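4.2 Where people put the board

I went into this part of the study thinking the board itself would be the interesting bit, and I'd planned most of my questions that way. I asked the players at the Clivard and Igwe clubs about square size, about color, about whether they minded a glossy finish under bright lights. They answered politely and then went right back to complaining about their tables. So I rewrote the survey in February and sent it out again, this time with a whole page on furniture, and I got 300 usable replies (a lot more than I had hoped for!).

The thing I kept running into is how much people care about the space next to the board. Of the 300, 66 told me they had changed tables at home mainly to get more elbow room, and plenty of the others wrote little notes in the margins about coffee cups, score sheets and clocks sliding around. One person drew me a floor plan. I can't code a floor plan, but I've kept it.

Long tables came up again and again. At Clivard they play on old dining tables, two boards to a table, and the players there like having somewhere to rest their forearms. The Igwe club uses narrow folding tables and you hear about it the minute you walk in – knees bumping, captured pieces ending up on the floor, that kind of thing. I sat in on evenings at both places and my own notes say pretty much the same. I played worse at Igwe, though I'd be careful about reading anything into that, as I'm not a strong player anywhere.

Grain was a surprise to me. I had lumped it in with "looks" in the first survey, and that was a mistake. Several older players said that a busy wood grain running sideways under a small board bothered them for the first few moves, and then they stopped seeing it. The Javarum questionnaire, which I borrowed some wording from, has no item on this at all, so I have nothing to compare my replies with. I'd love to see somebody follow it up with a proper viewing task.

Board size matters here too, of course. A small board on a big table leaves lots of free surface, and whether that feels roomy or lonely seems to depend on who you ask (see Figure 3).

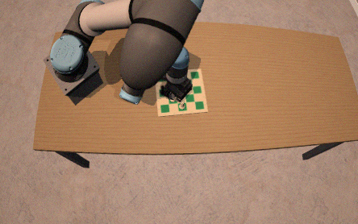
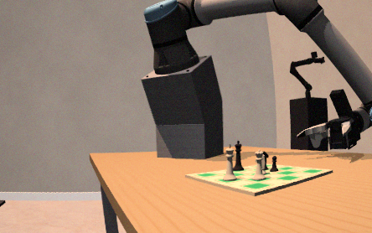
Figure 3. A small checkered board on a wooden table, two rendered views.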